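Kullberg Two-Arm Folding Table
8/2/24 – by Chanida Meesuk

I've been on the finishing floor at Rattanakul for six years, and I have folded more shirts than I care to think about. So when we started selling the Kullberg table to other shops, I asked if I could write the page for it.

You get two arms with two-finger grippers, a teach pendant for each, and the Rekska software already loaded. We cover our table in brown paper and mark it off with blue tape, so everybody lays a shirt down in the same spot. Striped shirts, polos, collars that won't behave – they all go on it.

What changed for us? My wrists, mostly. I used to stand and fold for a whole shift, and now I sit beside the table for a good part of it, keep an eye on the arms and sort out the odd sleeve. Three of us trade places through the day. We were worried about our hours back in July, I won't lie, but all three of us are still here and we got a pay bump for learning the pendants.

It's slower than I am on a good morning. It doesn't get tired at four o'clock, though!

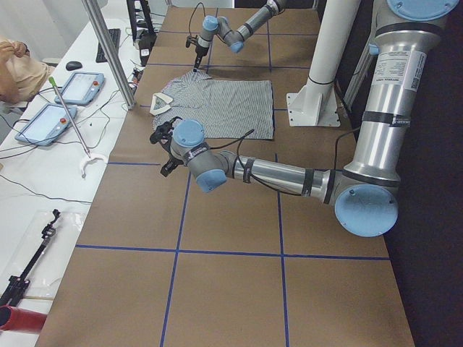
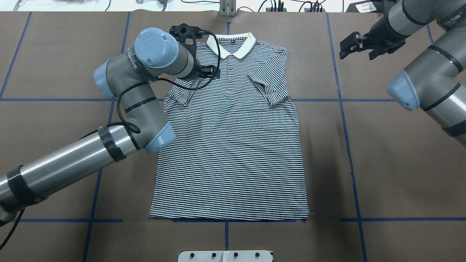
Ordering

Ask for item 2343. Delivery takes about 5 weeks, and setup is included.

Contact us | © Culturine | Back to top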